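The pads came in a plastic bag with the Zollik stamp on it, five to the bag, and I signed for one. The job sheet said gripper pad worn, arm drifting, cell 500. The drift was two millimetres. Stillow wanted it gone by morning.

I drove out with the radio off. At the Jistano building the lights were down except in the back bay. I let myself in, keyed 1441 on the panel and put my bag on the floor.

My father fixed tractors. He used to say you listen to a machine first and open it second. I stood and listened. A fan, and the fridge in the lunch room.

I worked through the log while my tea went cold. The last tech had written "tightened, seems fine" and drawn a small fish beside it. I turned the page and started a clean line. 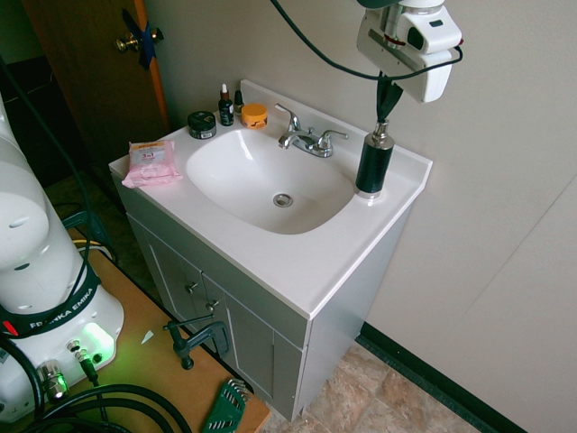
Drift like that starts at the mount nine times in ten, and I had been told to check the mount before I touched any calibration. So I started low. The base was on the timber table, with a black clamp on the front edge and the green hex key holder lying there, keys fanned out. The status light was green. I picked the key I wanted by feel, the way he'd taught me, and put it to the first bolt. It moved a quarter turn. I said the old man's name out loud and went on to the next.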